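Notebook - tuition survey, Gemier day school
July, Sunday evening

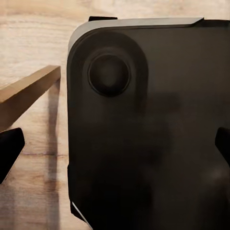

Render, dark object with pale gray rim and small black tab on top edge.

Second pass on the fee data. Reece Dawber's sheet has 1,406 enrollment rows; 40 are duplicates where a child moved from Brustevby to Gemier mid-year and was entered by both offices. Kept the later row in each case.

Sibling discount still coded two ways. Naylor enters it as a credit, Gemier as a lower base fee. Recoded everything to net tuition per child. Families with four or more children enrolled get their own column.

Hebrew teaching hours: Gemier lists 35 min periods, Naylor gives weekly totals only. Not comparable yet. Asked Imogen Dobson for the Naylor timetable, lower grades first.

Scholarship field blank for all of grade 4. Could be a missing import - do not treat as zero.

To do:
- rerun net tuition by grade without grade 4
- check transport fees are excluded at both schools
- send Reece the list of dropped rows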